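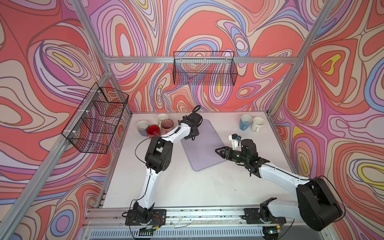 A two-arm Trolla cell with mugs and a cutting board on the table.

Trolla is a two-arm tabletop robot workcell sold as a kit and as a leased service by Trolen, a small automation supplier based in Jillgate. It is marketed to laboratories, training centers and commercial kitchens as a way to automate the sorting and placing of light household goods. The kit has drawn mixed reviews, largely over the gap between the supplier's sales material and the results reported by outside users.

Contents

1 Design
2 Sale and leasing
3 Claimed performance
4 Reception
5 See also

Design

The cell is built around a white table enclosed on three sides, with an aluminum extrusion frame holding the walls. Two arms are fixed to black mounting plates on a rail along the front edge, so that both reach inward over the same work area. Each arm ends in a black gripper. A small camera can be mounted on top of a gripper, and wire-mesh baskets can be hung from the frame or tied to it.

The walls are supplied with a choice of coverings, from plain gray to busy swirling patterns in coral, lavender and blue. Trolen says the patterned coverings make the system "ready for real rooms," a phrase that appears in most of its brochures and has never been given a measurable meaning. The sales booklet does not say which covering was used for any of the results it quotes.

Wiring has been a recurring complaint. Buyers of the first production run found small boards and loose leads sitting out near the mounting plates, and were told that a cover would follow. As of the March revision of the parts list, the cover was described as optional and priced separately.

Sale and leasing

The kit is sold in two forms. The basic package includes the table, the frame, both arms and a controller. The service package adds remote setup, replacement grippers and access to a library of ready-made tasks, among them mug sorting, tray loading and clearing a cutting board. Leases run for a fixed term and cannot be moved to another site without a new setup fee.

Trolen does not publish a full price. Quotes seen by reviewers differed from one another for what looked like the same equipment, and the company has declined to explain the difference. The task library is rented even to customers who have bought the hardware outright. If payments stop, the arms can still be driven by hand from the controller, but the ready-made tasks no longer load.

Claimed performance

Trolen's booklet states that the cell completed 583 of 800 mug placements without help. The figure is often repeated in resellers' listings, sometimes shortened to "most." The booklet does not define a placement, and it gives no breakdown by type of mug. It is also silent on whether a mug set down on its side, or nudged into its neighbor, was counted as a success.

Ardalan Amini, a reviewer of small automation equipment, asked the company for the trial records and was sent a shortened version of the booklet. In his review he wrote that the number "may well be true and still tell a buyer very little." He also noted that the task library assumes mugs begin upright, a condition that many customers will have to arrange by hand before each run.

Reception

The training center at Moffat leased a cell and returned it before the end of the term. Its report, written by Innes Leckie, praised the stiffness of the frame and the ease of swapping grippers. It was less kind about the software, which needed to be set up again whenever the table had been shifted. Leckie found that staff spent nearly 5 hours on the first setup, against the one hour given in the brochure, and concluded that the lease was hard to justify for work a person could do in passing.

Trolen disputed the report, saying the center had used an outdated version of the setup guide. The newer guide was posted on 26th June, after the cell had been returned.

Supporters of the kit point out that it is easy to repair with ordinary tools and that the open front leaves the work area within reach. Critics answer that the same open front is unguarded in the basic package. A light curtain is listed among the accessories, marked "coming soon."

See also

Workcell
Parallel gripper
Equipment leasing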